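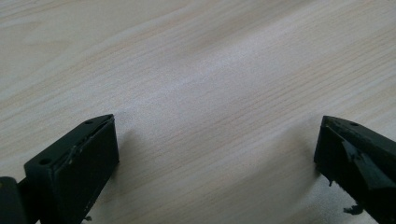 02/07/2026 – Finishing bench, Ninddale shop

Carried over from the last entry: the Stornis arm stays on the tabletop line through May, then we decide whether the second cell gets built. Management wants a recommendation from the bench and not only from the integrator, so I am writing down more than I usually would.

Current split of work. The arm does the first and second sanding passes on flat panels and the wipe between them. Loading, edge work, final pass by hand, inspection and all coating are still ours. Cycle time on a standard panel is 9 minutes in the cell. Hand time on the same panel, both passes, was 7 minutes on a good morning and a lot more by the end of a shift. The cell is slower per panel at its best and does not get tired, so the daily totals come out in its favor. Somebody should put that in the recommendation in plain words, as the sales sheet compares it with our worst hour.

Surface quality. Flats are good. Scratch pattern is even from edge to edge, which it never was by hand. Two recurring faults:

Swirl at the entry point, where the pad comes down before it is up to speed. Grillar sent a revised approach path. Loaded it this morning, ran the short batch, swirl is reduced but still there under raking light on the paler stock. Left the old path saved under its own name in case we want to go back.

Grain that runs at a slant across the panel. The program assumes grain parallel to the long edge. When it doesn't, the second pass cuts across it and the tan streaks come up fuzzy after the first coat. A person turns the block without thinking. The cell needs the angle typed in, and there is no field for it on the operator screen, only in the engineering menu, which is locked. Asked for the field to be moved. Asked before, in the same words.

Inspection. This is where the job has changed most. We used to check a panel with the palm while sanding it, so inspection was never a separate step and never had a time on the sheet. Now the panel arrives finished and has to be read cold. It takes longer than planned and it is harder on the eyes. Glare from a smooth finish hides exactly the patch you want to look at. What works is tilting the lamp down low and moving yourself, not the lamp. Proposed a fixed low lamp on each side of the bench. Cheap, no objection so far.

Rotation. Agreed at the bench, not yet on paper: no one does inspection for a whole shift. Swap at each break with loading or edge work. The first draft of the roster had one person on inspection all day on the grounds that it is the light job. It is light on the shoulders only.

Shoulders and wrists are better, for the record. Fewer people asking to come off the flats. Dust at the bench is down too, though the cell's own extraction filter loads faster than the manual says. Changed it at 135 hours. The manual says 1,000, which may be for a different grit. Query sent to Stornis.

Skills. Two concerns raised at the bench, both fair.

First, new starters learn on flats. If the arm takes all the flats, they go straight to edges with no feel for pressure. Suggest we hold back part of every batch as hand work and say openly that it is training time, so it does not get counted as the cell falling behind.

Second, pay grades. The grade sheet lists hand finishing and machine minding as separate lines, and minding is lower. People running the cell are doing both, plus the inspection. Not a bench matter to settle, but the recommendation should not go up without it.

The Sadeghi order is the next real test. Mixed stock, several widths, matte finish, and the customer looks closely. Plan is to run the wide panels through the cell and do the narrow ones by hand, then put both in front of whoever is on inspection without saying which is which.

To do:
– low lamps, get a price
– grain angle field, chase again
– filter interval, wait for reply
– entry swirl, try a slower descent before touching the pad speed
– write up the rotation and get it pinned by the roster
– separate log column for hand rework on cell panels, right now it disappears into edge time

Cell shut down and isolated at end of shift. Pad left off the arm.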